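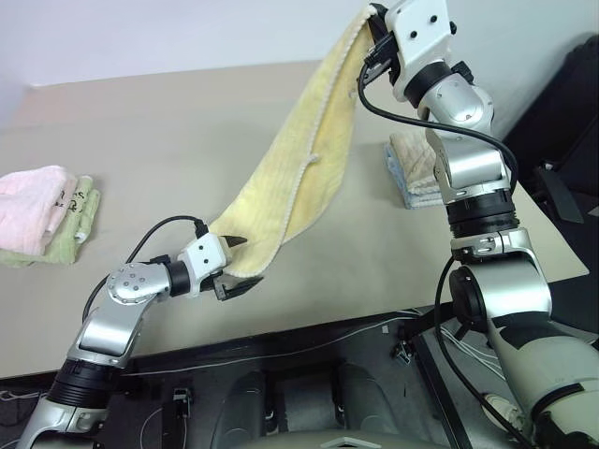

How to Fold Terry Towels So the Pile Stays Straight

October -- by the Erside housekeeping page
Reading time: 2 minutes

At home I folded towels in any way and pushed them in the closet. Then I started to help with the linens at a small guesthouse in Drundthorpe, and I had to learn it properly. The method is simple, but the order of the steps is important.

1. Clear a table that is wider than the towel. A bed is too soft and the folds will move.

2. Take the towel by two corners of a short side and let it hang. Shake it 2 times. If it is twisted, turn one corner until the border runs straight.

3. Lay it down flat and pull the corners gently. Smooth it with your open hand from the middle to the borders. Small creases which you leave now will become big ones later.

4. Fold it in half, short side to short side. Match the borders first, and only then press the fold.

5. Turn it a quarter and fold in half again. For a small towel you can stop at this point.
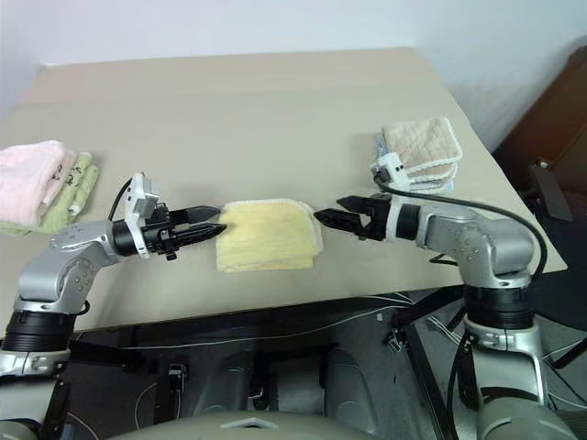 Yellow towel folded to a rough square, with the white edge at the top and right.

For thick towels (ours from El Fassi are 800 grams each) I do not press hard on the last fold. The loops need some air -- a towel pressed too much feels stiff to the guest.

If you prefer a long shape for a narrow shelf, fold along the length first. Check that the strip has the same width at both ends. When one end is wider, open it and start again from step 3, it is faster than to correct it.

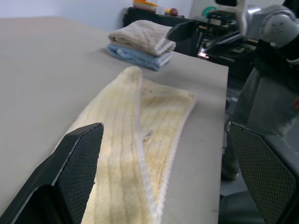 Should towels with a looped border be folded with the border inside or outside?

I put it outside, along the front of the pile, where it is easy to line up. Inside the fold it makes a bump and the next towel will lean.

Put the bigger towels at the bottom and keep all the closed folds to the same side. Then you can take one towel without opening the others.

Related
Removing yellow marks from light cotton
Zidulance shelf liners: how to cut them
Folding a fitted sheet alone
How many towels for 2 guests?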